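Todora Residents' Handbook
Laundry and Garment Care: Dark Clothing

Residents are asked to sort dark garments before bringing them to the laundry room. Black and navy items should be turned inside out, with zippers closed and buttons left open. Pockets must be emptied. A paper tissue left in one jacket will mark an entire load. 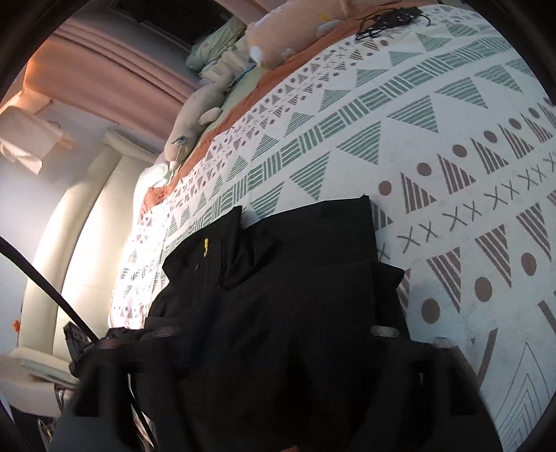

Wash dark items in cold water on the short cycle. Use liquid detergent, as powder may leave pale streaks along the seams. Each machine holds no more than 15 garments of ordinary weight. Fabric softener is not supplied and is not recommended for sportswear.

Drying

Heavy cotton should be shaken out and reshaped by hand before it is hung. Keep dark fabric out of direct sun. The drying room on the second floor has 14 lines, which are shared.

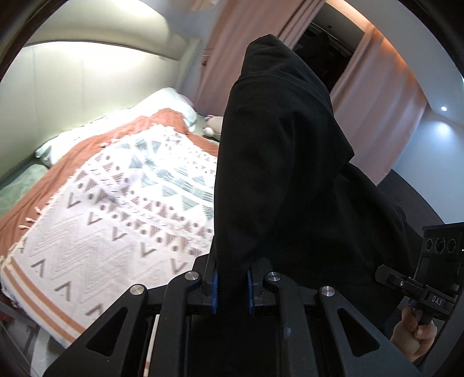 May dark clothing be dried by machine?
Low heat is permitted for cotton and cotton blends. Wool and anything with a printed design should be air dried.

Folding and storage

1. Lay the garment face down on a clean, flat surface and smooth it from the center outward.
2. Fold both sleeves across the back.

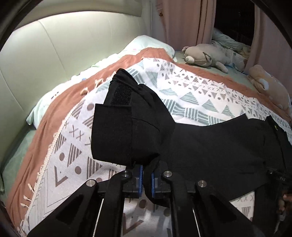
3. Bring the lower edge up to the shoulders and turn the garment over.
4. Store on a shelf, with the heaviest pieces at the bottom.

Questions may be directed to Mirta Ulloa, Housekeeping Office, extension 136.

Revised 2022-11-25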